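Getting the House Through a Runoff Election

We are in week three of the runoff here in Rosteslow and my kitchen looks like a campaign office had a yard sale. The first round was close enough that the county ordered a recount, both sides held victory parties anyway, and now we all get to vote again. Last time turnout in our ward was 1,962 and I think every single one of those people has since been in my driveway with a clipboard. So, a few things I do to keep the place livable until it's over.

The mail pile

Glossy campaign mailers don't belong with the newspapers in my recycling, at least not the ones with the plastic coating. Try tearing a corner. If it stretches before it rips, it goes in the trash. The plain card stock ones I keep! They're great under paint cans, and I cut them into strips for seed labels (the back is usually blank enough to write on).

Keep anything from the election office in one place, on the fridge, under the good magnet. Mine slid behind the microwave in the spring and I had to call Claveck County for another polling card, then sit on hold through the same piece of flute music until I could hum it.

Sticker residue

Somebody always comes home with a campaign sticker and puts it on something I care about. On wood, warm it with a hair dryer on low and lift from one corner with an old library card. Rub whatever's left with a little cooking oil on a rag, leave it 4 minutes, wipe, then wash with dish soap. Try the oil on a hidden spot first if the wood is unfinished — it will darken it. On a car window a razor scraper and soapy water is fine. Don't use the scraper on the paint. I did, and the Dobson Avenue bake sale crowd still brings it up.

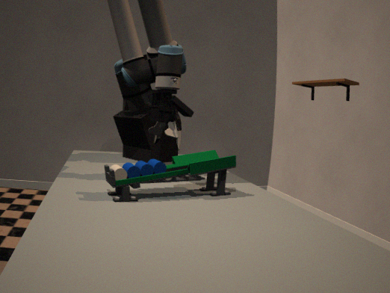
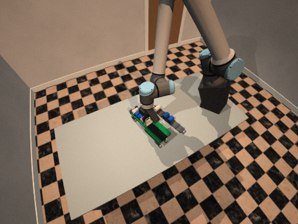
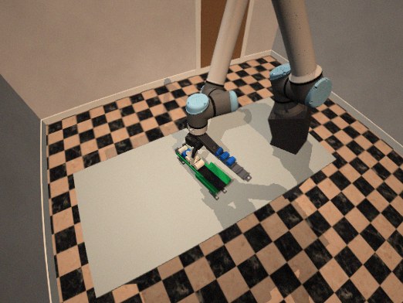
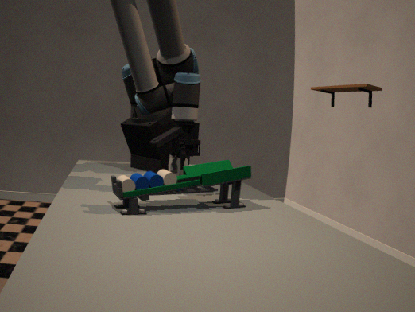 Yard signs and what to do with them

Pull the sign straight up, wiggling as you go, and do it after rain if you can. Those wire frames bend if you yank them sideways, and a bent one is no good for anything. A straight one makes a terrific pea support. I have a row of them along the back fence and the peas do not care who won.

The corrugated plastic part washes up fine with a sponge. I use one to kneel on when I weed and another to line the trunk when I haul mulch. Check your local rules on how long signs can stay up after the vote, too. We get 9 days and then the letters start.

Debate night food

If people are coming over to watch, make something that can sit. I do a big pot of bean chili at 4 in the afternoon, turn it to the lowest setting, and forget it. The debate is supposed to run 90 minutes and never does. Put the bowls by the stove and let people help themselves, because you do not want to be ladling when your brother-in-law starts in on the recount.

Cornbread dries out fast, so leave it in the pan with a clean towel over it and cut it as you go. If there's any left, crumble it and toast it in butter the next morning with an egg on top. So good!

Turning the volume down

I keep the radio off at supper. We tried a "no politics" rule one year and it lasted until the salad, but no radio and no phones seems to work okay. I also unplug the landline at 7. If something enormous happens at the statehouse I'll hear it from next door.

For door knockers I taped up a small card that says "Already decided, thank you, the dog is loud." Use painter's tape so it doesn't take the finish off. I used the heavy gray stuff from Hekard Hardware first and spent a Monday touching up the door.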